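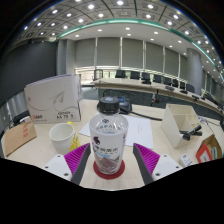
Marar, 15th May

Setting up a hand-held gripper for bottle picks

These notes cover the second version of the Widolex gripper, the one with ribbed magenta fingers on white plates. The first version had rigid jaws and crushed anything softer than a jar. If you have already printed the parts and cleaned the holes, start at step 2.

1. Fit the fingers. Slide each ribbed insert into its housing with the ribs angled inward, then add the dark gray contact strip. Start all the screws before tightening any of them. An M3 screw 17 mm long is correct for the lower hole. A longer one will reach the linkage and bind it.

2. Set the open width. Stand the bottle upright between the open fingers and leave a visible gap on each side. I use a drinks bottle with a screw cap, placed on a round coaster so that it goes back to the same spot every time. Adjust the stop screw until both gaps look equal from above. If one finger leads the other, move the linkage one tooth and check again.

3. Close slowly. The strips should meet the bottle low on the body and bend a little along their length. Stop there. More trigger travel adds force but very little grip, and on thin plastic it dents the wall.
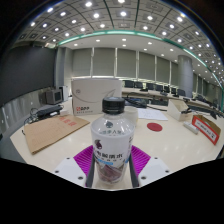 4. Lift 40 mm, hold, and lower. Watch for rotation as well as slip. A bottle that turns in the grip usually means the fingers are at different heights - loosen the plates, level them against the table and retighten.

5. Repeat with the camera running. The fingertips must stay in view through the whole stroke, open and closed. Kha Vũ wrote the small script we use to log finger width, and it loses track if a housing covers the strip. Tilt the mount before you touch the script settings.

6. Run 200 cycles, then check the screws. Mine held except for the lower left, which needed thread lock. Look at the ribs for white stress marks near the base.

The Albers trigger spring is stiff for long sessions. The Arnov one is softer and fits the same pin, but it returns slowly - file the pin smooth before you fit it. Part files for the left and right plates are separate, so print one of each.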